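A week of socks, towels and stale transforms

2020-01-25

I promised Sandamali Bandara that I would write up what we did to the planner before I forgot the details, and as usual I have left it long enough that I'm piecing some of it together from commit messages and a very crumpled page of notes. So please forgive me if I wander a bit. There's a pot of tea next to me and I'm in no hurry!

For anyone who hasn't read the earlier posts, Doolan is our little software stack for picking up soft things from a table. It has a perception part (Trumosus, which is Zahira's baby), a grasp planner, which is mostly mine, and a controller that Sandamali looks after and that the rest of us are slightly afraid to touch. They talk to each other over a message bus we wrote far too quickly last January and have been apologising for ever since.

The trouble that started all this was blur. When the arm moves quickly, the wrist camera gives us lovely streaks and not much else, and Trumosus was doing its best with them, bless it. It would fit a cloth outline to a smear and hand the planner a very confident answer. I'd see the planner change its mind halfway through a move, the path would get a kink in it, and I spent the better part of two evenings blaming my own smoothing code for that.

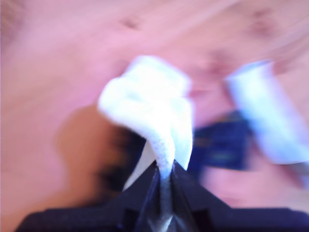

Zahira Majimbun was the one who suggested we stop asking the camera for an opinion while the wrist was moving fast. It sounds obvious written down. We now attach the wrist speed to every frame as it comes in, and above a threshold the frame is still logged but it isn't allowed to update the cloth model. The planner carries on with the last good estimate and lets it grow a little less certain with every skipped frame, until either a clear one arrives or the doubt gets big enough that it asks the controller to slow down. I was worried this would make everything sluggish. In our logs the slow-down request hardly ever fires, and the kinks have gone.

That change showed up a second problem, which had been hiding behind the first one all along. Our transforms were stale. The camera pose was being looked up at the moment the frame was processed, and processing takes a while, so by then the arm had already moved on. The lag was about 30 milliseconds on a good run, and worse when the logger was busy writing to disk. On a slow approach you'd never notice it. On a quick one the whole table slides sideways under the planner, and a grasp meant for the middle of a towel ends up nearer its edge.

The fix was small and dull: carry the capture time all the way through, and look up the pose at that time. The finding of it was neither. I went through the replay tool frame by frame, with the predicted cloth centre drawn on top, muttering. (Sandamali came in at one point, looked over my shoulder, said "timestamps", and went to put the kettle on. I'd like it noted that I had got there by myself about a minute earlier, but I can't prove it.)

I also took the chance to tidy up how we score grasps on towels. The old score liked flat areas, which is fine for a folded cloth and rather silly for a thick fluffy one, where what you really want is a ridge of fabric between the fingers. The new score looks for a fold that's narrower than the jaw opening and gives it a generous bonus, and it takes something away if there's another item close enough to be caught up in the same pinch. 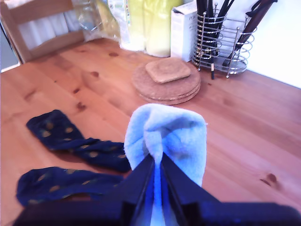
Clutter, and what the planner thinks of it

Which brings me to the things at the back of the table. We keep a row of ordinary household bits there, and the planner has to treat them as obstacles while the soft things in front are fair game. Boxes are easy. Trumosus puts a nice cuboid round a box and everyone goes home happy. The wire utensil holder is another matter altogether. Depth goes straight through the gaps between the rings, so the cloud you get back is a sort of haunted birdcage, with bits of wall showing in the middle of it. The first version of the collision map believed there was a perfectly good corridor through the centre. It would have made an awful racket.

Nivham, the small library we use for collision checking, has a setting that fills in holes below a certain size, and that sorted out the rings. It also filled in the gap between the stack of cork trivets and whatever was behind it, which made the reachable part of the table smaller than it needed to be. We ended up with the filling switched on per object instead of for the whole map. That means perception has to say what kind of thing it's looking at, and so Zahira added a "see-through" flag to her labels. She'd like me to mention that she did it in an afternoon.
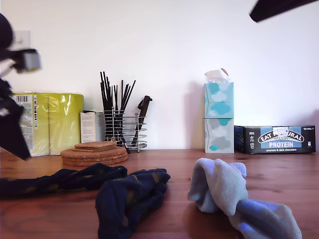

Socks deserve a post of their own and will probably get one. Dark ones swallow their own shadows, so the segmentation tends to run two of them together when they touch, and then the planner sees one long and very peculiar garment. Pale ones have the opposite problem under bright light. I've been trying out a split step that looks for cuffs first and works backwards from there. It's promising on a sock that's been laid out flat and pretty hopeless on one that's bunched up, so for the moment the planner is allowed to nudge a heap before it commits to a grasp. I do feel a bit guilty about that, as if I were letting it cheat.

If you use Doolan yourself, the capture-time change is already on the main branch. You'll need to rebuild the bus messages, and any old recordings will want running through the converter in the tools folder, or the replay will refuse to open them. The per-object filling is still on its own branch while Sandamali checks that it doesn't upset the Prorkamell simulator, which has its own ideas about obstacles. Do shout if the converter gives you any bother. I wrote it late in the evening and I've only tried it on 14 recordings, all of them ours.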